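Mislow bamboo craft board, small square

The Mislow listing promises a board that "protects any worktop." I had my doubts, and after 3 weeks of cutting dowels and strip wood I still have a few. It's bamboo, the corners are nicely rounded, and it doesn't rock. 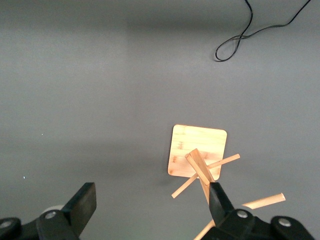

Is it big enough for model work?
For short blocks, sure. Longer sticks hang over the side, so you end up holding them down by hand – annoying when sawing.

The Monholm costs less and is bigger. I'd look there first.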